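4. Where old towels go

Studies of household textile waste tend to start at the curb or at the donation bin. By then a towel or bed sheet may already have spent years in the home doing other work. This section looks at that middle period, when a cloth is no longer good enough for its first purpose and has not yet been thrown out. We call it second use.

The material comes from the Stullton survey, in which 211 households kept a written log of every textile they moved from one use to another. Logs were collected in three rounds, the last in November. Clothing passed to a relative was left out, as was anything bought as a cleaning cloth in the first place. Figure 2 gives an example of the kind of task that appeared most often in the logs, wiping a hard surface that does not need to look perfect afterward.

Figure 2. A dark blue cloth used on a wastebasket.
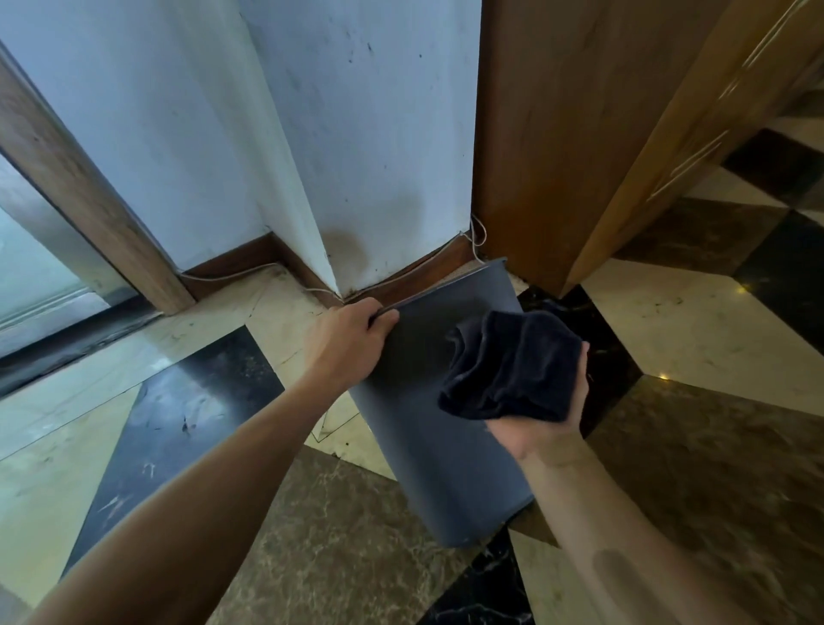

T. Wexcombe
Joneo Household Studies

4.1 Demotion

Most logs described the same order of events. A bath towel moved first to the gym bag or the dog, then to the cleaning shelf, then to the garage. Few people could say when each move took place. They remembered the cause better: a torn hem, a bleach spot, a new set received as a gift. Color mattered more than we expected. Dark towels were kept longer as rags than white ones, and several people explained that stains on them were easier to live with.

Size mattered as well. Households that cut towels up used the pieces more often, but also threw them out sooner. Whole towels stayed in the home longest and were used least. The logs do not tell us whether cutting leads to use or whether people who clean often are simply more willing to reach for the scissors.

Cotton sheets followed a different path. They were rarely used for wiping, on the grounds that they did not soak up much. They became drop cloths, furniture covers, and padding for moving boxes. In the Ambrose district, where rental turnover is high, padding was the most common second use of any kind.

4.2 Storage

Where a rag was kept had a clear link to how long it lasted. Cloths stored under the kitchen sink were used and washed every week. Cloths stored in a basement or hall closet often went unmentioned for the whole period of a log. Containers varied widely and included paper sacks, buckets, old pillowcases, and soft fabric bins. Bags left open on the floor near the place of use (see Figure 3) were common in smaller apartments, where there was no shelf to spare.

Many households made no separate place for clean and used rags. This made our coding harder. A cloth in a bag might be waiting for the wash, for the next job, or for the trash, and the person keeping the log was not always sure which. We coded these as "held."

Figure 3. A dark cloth held above an open, soft-sided container.
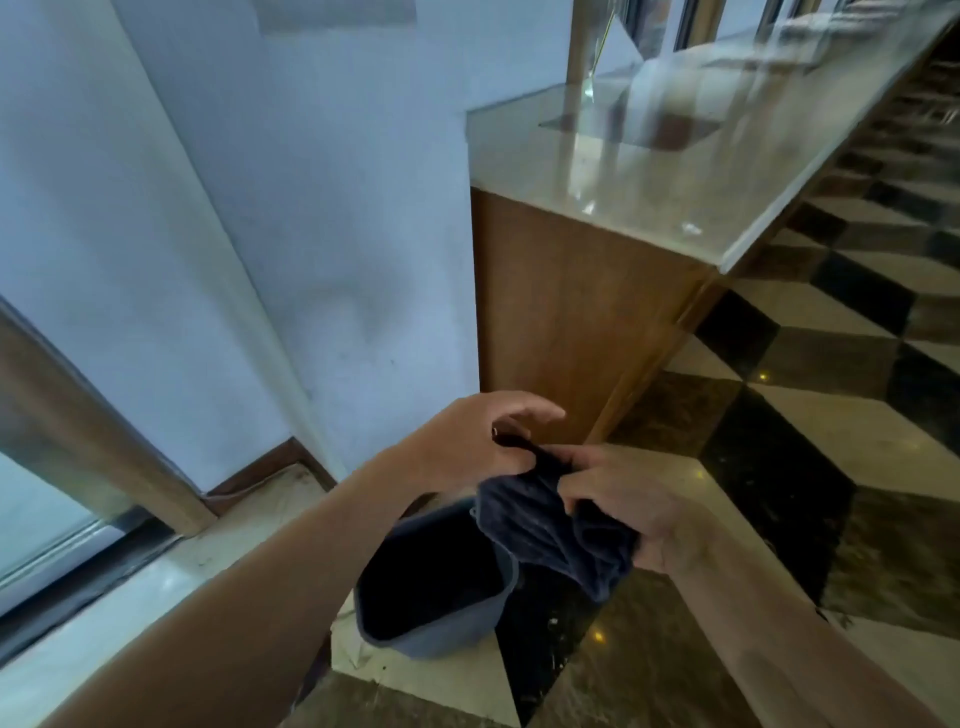
One respondent objected to the term "held" and wrote that a rag in the bag was still in use, in the same way that a spare light bulb is. We kept the code but accept the point. If held cloths are counted as active, second use looks longer in every group, and the gap between towels and sheets gets smaller.

4.3 Limits

Keeping a log may itself change what people do. Two households reported cleaning out the rag pile when the survey began, and their first entries were dropped. The Plado sample was also weighted toward homeowners, and its results should not be read as typical of renters. Washing was not recorded by load, so nothing can be said here on the water or energy spent in keeping old cloths going.

Related items
Repair and replacement of kitchen linens
What people mean by "worn out"
Shared laundry rooms in the Ambrose district
Section 5: Leaving the home

We use cookies to remember your reading settings. Accept | Manage

Contact | Copyright Joneo Household Studies | Back to top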